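グリッパーが閉じきらないまま「把持完了」を返す件

2018年2月1日

先月末からずっと引っかかっていた不具合の原因がだいたい分かったので、忘れないうちに書いておく。自分用のメモに近い。

症状は、グリッパーに閉じる指令を送ると、指が途中で止まっているのに把持完了のフラグが立つというもの。何もつかんでいないのに上位のプログラムは「つかんだ」と思って次の動作に進む。持ち上げて、運んで、何もないところで開く。ログだけ見るときれいに成功している。

最初に気づいたのはTarasで、成功率の集計が急によくなったのを変だと言い出した。こちらは前の週に軌道の調整をしたばかりだったので、その効果だと思い込んでいた。ここで三日ほど無駄にしている。

把持の判定は単純で、モーター電流がしきい値を超え、かつ指の速度がほぼゼロになったら完了とみなす。本来は指の間隔も見るべきで、全閉の位置まで行っていたら空振りと判定する処理は入っていた。ただし今回のように全閉の手前で止まると、薄い物をつかんだのと区別がつかない。

過去の試行1043回分のログを引っ張り出して、完了時の指の間隔を並べてみた。対象物の幅と合わないものが23回あった。全部が同じ位置で止まっている。ばらつきがあれば制御のほうを疑うところだが、同じ位置なら機械側だろうということで、グリッパーを外して開けた。

Svitlanaに手伝ってもらって分解したところ、リニアガイドの端に樹脂の細かい削りかすがたまっていた。指先に貼ってあったパッドの縁が少しずつ削れて、レールに入り込んでいたらしい。毎回引っかかるわけではなく、かすの位置によって通ったり止まったりする。掃除して組み直したら、手で動かしたときのざらつきは消えた。

パッドはBaudryのものに替えてから四週間ほど使っている。パッドそのものが悪いというより、貼る位置が内側に寄りすぎていて、閉じるたびにハウジングの角に当たっていた。貼ったのは私である。

もう一つ、調べている途中で見つけた問題がある。エンコーダの値を読む周期と、電流を読む周期が揃っていなかった。電流のほうが新しく、位置は一つ前の値を使っていることがある。今回の主因ではないが、速度ゼロの判定が早めに出る方向に働くので、これも直した。両方の値に時刻を付け、ずれが大きいときは判定を見送るようにしてある。

判定の条件は次のように変えた。

・電流がしきい値を超えた状態が続くこと(瞬間値では見ない)
・指の間隔が、対象物ごとに登録した幅の範囲に入っていること
・持ち上げた直後にもう一度間隔を確認すること

二番目は面倒で、対象物を増やすたびに幅を測って登録しなければならない。Maksymは手首の力覚センサで重さを見ればいいと言っていたが、軽い物だとノイズに埋もれる。当面は登録でいく。

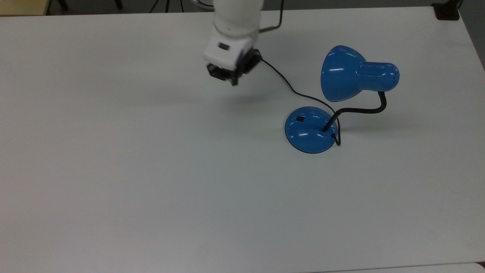 再試験の対象物の選び方も、今回少し考え直した。これまでは箱や円柱のような形のはっきりした物に偏っていて、どこをつかんでも幅がほとんど変わらなかった。幅の範囲で判定するようになると、つかむ場所で幅が変わる物のほうがむしろ問題になる。青い電気スタンドはその点でやっかいで、首は細いフレキシブルアーム、笠はベル形に開いていて、台座は丸く盛り上がっている。同じ一つの物でも、首と笠では登録すべき幅がまるで違う。結局、物ごとに登録するのはやめて、つかむ部位ごとに分けることにした。電源コードも机の上を長く横切っているので、腕の経路の計画ではコードの上を低く通らないように高さの制限を入れた。

安全面についても書いておく。空振りを成功と誤認するだけなら時間の無駄で済むが、逆の場合、つまり半端にくわえたまま「完了」と判断して速い動作に移ると、途中で物が飛ぶ。今回のログの中に飛んだ例はなかった。それでも、持ち上げ後の再確認が済むまでは低速のままにして、確認が取れなければその場で停止し、人が復帰操作をするまで動かない設定に変えた。タクトは延びる。Gobnaitには渋い顔をされたが、数字を見せて納得してもらった。

点検は開閉2000回ごとにガイドの清掃とパッドの目視を入れることにした。回数に強い根拠はなく、前回の交換からの使用量を見て短めに決めただけなので、削れ方を見ながら変えるつもり。

まだ残っているのは、古いログの扱い。成功として集計した中に空振りが混ざっているので、先月の成功率は使えない。間隔の記録がある分は計算し直せるが、記録を取り始める前の分はどうにもならない。Tarasと相談して、その期間は集計から外すことにした。

続きは点検を一度やってから書く。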